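Reusing carrier bags in the kitchen, how do you store them?
Household and Storage board

pwan_greneldale
Posts: 939

Good evening all. My drawer for plastic bags does not close any more. I keep every bag from the shops because I use them again for the small bin, but now they are a big ball and I can never pull out only one. What do you do with yours?

tukberg_tess
Posts: 100

I fold them in triangles. You press the air out, make a long strip, then fold corner over corner. It takes one evening with the radio on and after it the drawer is half empty.

ruchti74
Posts: 2936

Triangles are a waste of an evening, sorry. I hang one bag by its loop on the wall and push the others inside. When I need one, I pull.

Tayla T
Posts: 1041

I am with ruchti74 on the hanging, but not on the pushing. Thin bags tear when you pull them from a full one. I gather each bag at one end first, so it comes out by that end. My white one is thin and creased all over, and there is still a yellow one hanging on the wall behind.
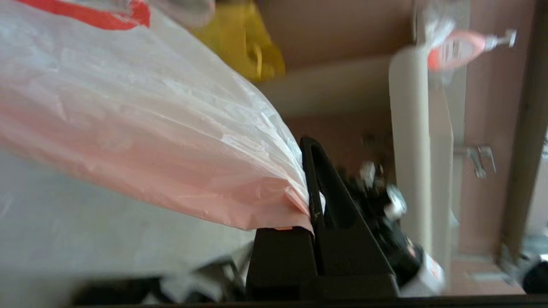 tukberg_tess
Posts: 100

Tayla, a bag that large I would not hang at all. It takes the place of five small ones. I would line the big bin with it and be finished.

Tayla T
Posts: 1041

Maybe, but my big bin is a strange shape and the bag slips down — I have tried it with a rubber band also.

pwan_greneldale
Posts: 939

Thank you everybody. I will put a hook inside the cupboard door and try the gathered end. The thicker bags I will fold, as Tess says.

ruchti74
Posts: 2936

Check first that the door still closes with the hook on it. Mine did not.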